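Walto changes finger pads and mount checks on its hand-held grippers

Sat 13 August
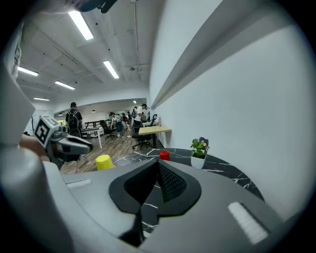
Two of the hand-held grippers at the marble table, with upturned cups and a potted plant. Photo: Latrice Park

Walto has revised the way it looks after the hand-held grippers used at its Sulska office, after a run of recordings in which the marker cube on one unit was found to have shifted on its mount.

The fault came to light when Dayana Tapia, who maintains the tools, compared the position reported for the unit with its resting place on a test block. The offset grew through the day and returned to zero when the cube was refitted. A worn screw thread in the shell was to blame. Walto has replaced the thread with a metal insert and now checks every cube for play before a shift starts.

Finger pads are being dealt with at the same time. Under the old routine they were changed when an operator reported slipping. They will now be changed after 373 hours of use, or sooner if the raised cells on the lattice type have flattened. Pads are wiped with a damp cloth only — solvent had been making the surface hard — and left to dry before the fingers are closed.

"The pad is cheap and the day's recording is not," said Tapia. "We were throwing away good sessions to save a part that takes 7 minutes to fit."

Each change is followed by a short calibration: the fingers are opened fully, closed on a gauge block and opened again, and the travel is logged against the serial number of the tool. A unit that fails goes back to the bench.

Chrysoula Karras, who runs the Mendoza workshop, said it would adopt the same routine in November, once its stock of inserts had arrived. The older shells kept there take a different screw and will have to be drilled out first.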